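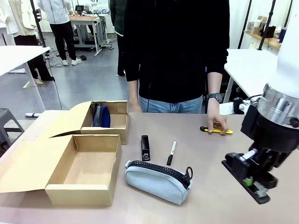 Hanne Ahonen

OK, week two with the Drokell packing kit and I have thoughts. Lots of them. Thread!

Quick background for anyone new: Drokell sells a starter kit for teaching an arm to sort and pack small stuff. You get the gripper, the mounting plate, the software and a year of phone support. You bring your own arm and your own patience.

We're trying it on office supplies. Staplers, markers, pencil cases, plain cardboard boxes. Boring objects, great test. A stapler is heavy at one end, has a hinge in it and looks totally different depending on which side it's lying on. If a kit can deal with staplers I start paying attention.

Grip first. I love this gripper! It holds a stapler at an angle, long base hanging down, and I came in expecting to hate anything that shape in a two-sided grip. The Vuvier I tested in October wanted everything flat and square to the fingers or it sulked.

Soft things are another story. We have two pencil cases in the set, a navy one and a light blue fabric one, both with black zippers. Drokell's default grip squeezes them like they're staplers. There's a "soft item" setting, it's three menus deep, and you have to turn it on per item. Please move it to the front page, Drokell. Please.

Setup took Ruba Haddadin and me one afternoon, and that includes the bit where we put the plate on backward. The manual is 11 pages. Eleven! I've had coffee makers with more. The drawings are clear, the text is fine, and the cable page is the only one I had to read again (and then again).

Cables, while I'm at it. They come out behind the gripper and you will want to think about where they go before you tighten anything down. Ruba used hook-and-loop straps from the drawer. The kit ships with zip ties, and I'd skip them until you're sure.

The teaching part is my favorite. You show it an item, you show it the box, you run it slowly, you fix what it got wrong. No code unless you want code. Ruba wanted code, so she got into the scripting side on day one and says it's plain Python with decent comments. I stayed in the app and did fine.

Tip: give it boxes with the lids folded all the way back. A half-open flap is a wall as far as the planner is concerned, and it'll take the long way over every single time. Also put the boxes where you want them and leave them alone. I nudge things. I'm a nudger. I've put tape on the table now.

Price, because you're all going to ask: 395 a month on the rental plan, or about 3000 to buy the kit outright. Arm not included in either. Renting makes sense for a trial like ours. If you already know what you're packing, buy it.

Things I haven't tried yet: the Daltlow camera add-on, anything shiny, anything in a plastic bag. Bags are next and I'm a little scared of them.

Someone asked how it compares with the Seppälä kit. The Seppälä has the nicer app by a mile, and the emergency stop has a longer cord. Drokell's fingers are better and so is the support. I called at lunch with a dumb question about the tool offset and got a person who knew the answer.

So would I keep it? Yes, for now, and happily! Ask me again after the bags. Replies are open if you want settings, I'll post my marker pen ones tomorrow once Ruba has checked my numbers.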